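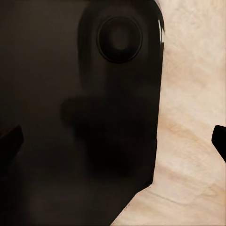 Troels Bundgaard

12/23/23

214 shares did not make the case for the public reading room at Brivard; its attendance book did. In July the room recorded 2275 visits, the highest figure since it opened. The building had been a savings bank, and the town bought it on the condition that the main hall remain open to residents.

Membership is free. Readers may borrow three books at a time and keep them for a month. The Rustotari Foundation pays for heating and for new titles, while the town pays the wages of the staff. 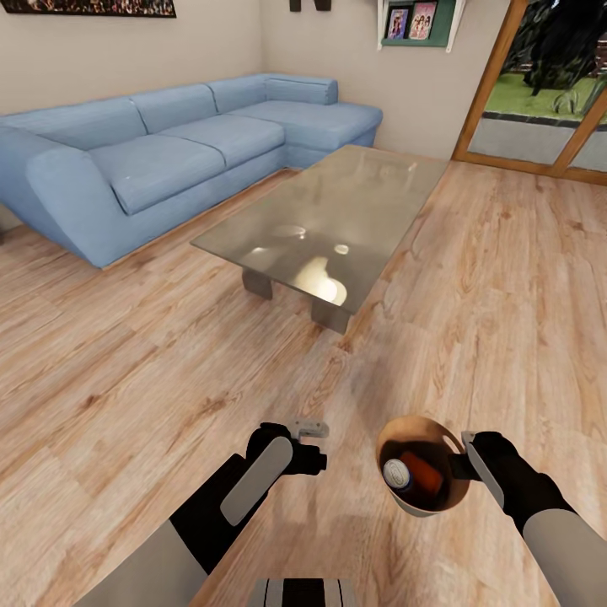
A Place to Sit

Early plans called for long tables and hard chairs. Residents asked for a room closer to one at home, with low seating and a place to put down a cup. The foundation accepted the request and set aside 50 seats for quiet reading.

Evening hours were added the following winter. Attendance after supper is now steady, and the Þorgeirsson collection of sea journals, 137 volumes in all, is the section most often requested at that hour.

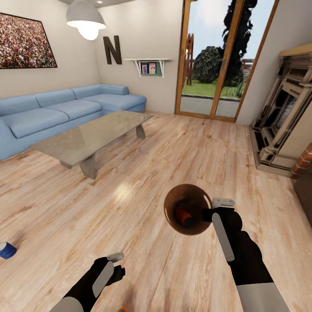 The journals may not leave the building. Readers sign for each volume at the desk and return it before closing. A printed guide to the collection is being prepared by the Kekutix press and will be sold at cost.

3 comments

marit_l: My father read there every Friday. Glad the late hours are staying.

Oldharbor: Will the guide list the maps too?

J. P.: Please bring back the newspaper rack.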